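Pretevis Household Assistance Service: review of the hired unit
Progress report, September
Submitted by Evander Gourlay, Prosley Supported Housing, Drostville

1. Position against plan

The unit was delivered with its service contract and set up in the ground floor flat. Ranjbar, the installer, signed off on the safety stop and the network connection. We have logged 181 tidying tasks so far. The plan called for 600 by the end of the trial, so we are behind. Most of the shortfall comes from a software update that took the service offline for 17 hours of booked time.

Spending to date is $1532, all of it on installation and the first support visit. The hire charge is billed at the end.

2. Shoe and entryway tasks 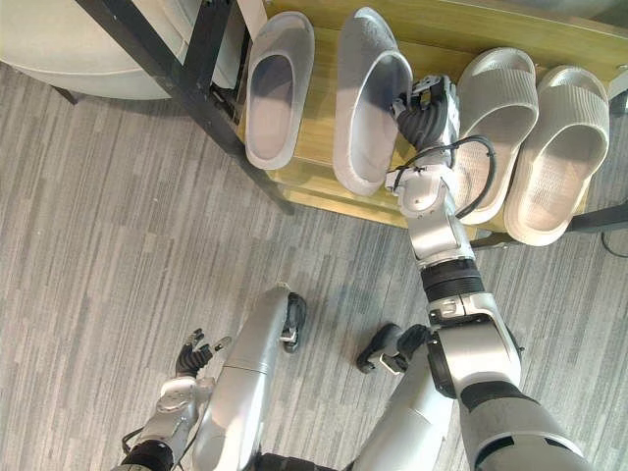
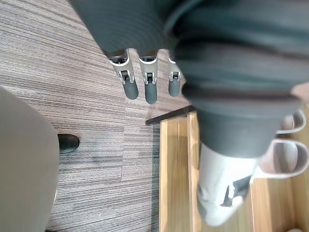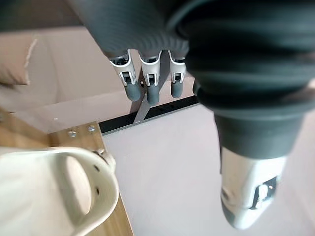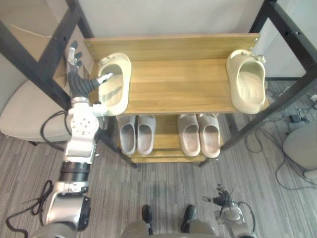 Pretevis sells the service by task group, and entryway tidying is the cheapest group on the price list. It covers shoes, bags and small items dropped near the door. We picked it first as tenants with limited mobility told us bending to floor level was their main difficulty at home. Footwear with an open toe or a wide opening, like the slippers and slides on the racks, is included in the basic rate. Lace-up shoes and boots are quoted separately, and we have asked for that price in writing. The support line answered our questions on setup the same day, but our query about replacement fingertips is still open. The rubber tips are treated as a wear part and are not covered by the contract.

3. Problems

The manual assumes a fixed rack position. Our tenants move furniture, and staff had to repeat the setup steps after each move. Pretevis says a later version will shorten this. We have not been given a date.

Staff training took longer than allowed for. Two people can now start and stop the unit without help.

4. Next period

Finish the entryway tasks, then start the laundry group if the quote is acceptable. No change to the budget is requested at this stage.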